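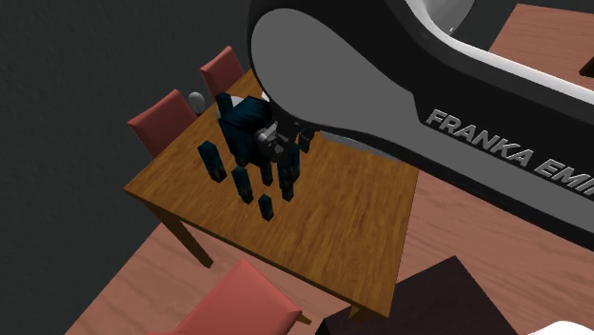

Figura 3. Entorno simulado durante una demostración por control remoto. El brazo Franka se extiende sobre la mesa de madera, con los postes verticales y el bloque oscuro de mayor tamaño.

4.2. Recogida de demostraciones por control remoto

Las demostraciones de esta sección se obtuvieron en simulación, con el mismo modelo cinemático que se describe en la sección 3. El operador maneja el efector final mediante un mando de seis grados de libertad, al cual llamamos Fluvis en el resto del texto. El mando envía incrementos de posición y de orientación, y el controlador de impedancia los transforma en pares articulares. No se permite al operador mover las articulaciones de manera individual. Esta restricción fue discutida en el grupo, y al final la mantuvimos para que los datos sean comparables con los de la enseñanza por guiado manual (sección 4.1).

La tarea se desarrolla sobre una mesa rodeada de sillas, dentro de una habitación completa (figura 3). Preferimos este entorno al plano vacío de nuestro trabajo anterior. Las sillas y los demás objetos no intervienen en la tarea, pero cambian el fondo que recibe la red visual y ocupan un espacio que el planificador debe respetar. Los postes tienen alturas distintas y algunos están muy próximos entre ellos, de modo que desde ciertas vistas sus lados se confunden. El operador debe llevar la pinza hasta la zona de los postes sin tocar los que no son objetivo.

Cada demostración empieza con el brazo en una configuración de reposo, perturbada con ruido uniforme. El operador recibe la indicación del poste objetivo por medio de un texto en la pantalla y tiene un tiempo libre para observar la habitación antes de pulsar el botón de inicio. La grabación termina cuando el operador lo decide, o bien cuando se detecta un contacto con fuerza superior al umbral. En el segundo caso el episodio se guarda con la etiqueta de fallo y no se borra. Los episodios fallidos se utilizan después para entrenar el clasificador de la sección 5.

En total se registraron 2000 demostraciones, de las cuales 200 se reservaron para la validación. Participaron cinco operadores. Dos de ellos tenían experiencia previa con el mando, y los otros recibieron una sesión de práctica cuyos datos no forman parte del conjunto. Las trayectorias fueron remuestreadas a una frecuencia común y se eliminaron los intervalos iniciales sin movimiento. No se aplicó ningún suavizado a las orientaciones, ya que en pruebas preliminares el filtro introducía un retraso visible cerca del contacto.

La oclusión merece un comentario aparte. En la vista de la figura 3, el brazo cubre una parte considerable de la mesa, y la pieza gris que parece corresponder a la pinza se distingue con dificultad junto al bloque grande. Los operadores con menos práctica se quejaron de este problema desde la primera sesión. Para las sesiones siguientes se añadió una segunda vista, solidaria a la muñeca, que el operador puede activar con el pulgar. Las imágenes de la muñeca se guardaron siempre que estaban activas, pero la política que se evalúa en la tabla 2 emplea solamente la vista exterior. La variante con las dos vistas se denomina Kelmendi y sus resultados se presentan en el apéndice B.

Observamos también una diferencia de estilo entre operadores. Algunos bajan la pinza en vertical desde una altura grande, otros se acercan de lado y corrigen la orientación en los últimos centímetros. Las dos estrategias son válidas, pero su mezcla produce una distribución con dos modos, y una política determinista tiende a promediar ambos. Por este motivo utilizamos como cabezal de salida una mezcla de gaussianas. El número de componentes se eligió con el conjunto de validación y no se modificó después.

Una limitación de este procedimiento es la falta de realimentación háptica. El operador conoce el contacto solo por un cambio de color en el borde de la pantalla, y su reacción llega tarde con frecuencia. En el guiado manual este problema no existe, dado que la mano siente directamente la resistencia del brazo. La comparación entre los dos métodos debe leerse con esta reserva.

El código de la interfaz fue escrito en gran parte por Zlatko Radulović, a quien agradecemos además la revisión de los registros de fuerza.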